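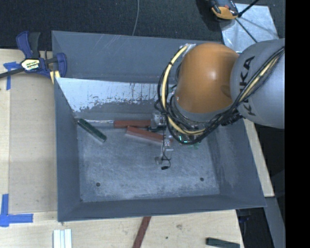 Bin cell with the arm reaching in, bars toward the back

Clamped bin and loose cables: OK for unattended runs?
Our KUKA picks bars from a metal bin held by a bar clamp. Can we leave it running at lunch?

Vlasta Obradović
Not yet. Do a written risk assessment first. Bolt the bin down — a clamp is fine for setup only. Then run the arm through every pick pose at low speed and watch the hose and cables for snags.

Ezequiel Varela
we used a clamp for 900 picks, no problem

Daichi Koyama
Agree with Vlasta. Tape marks help you spot a shifted bin, but check them each start.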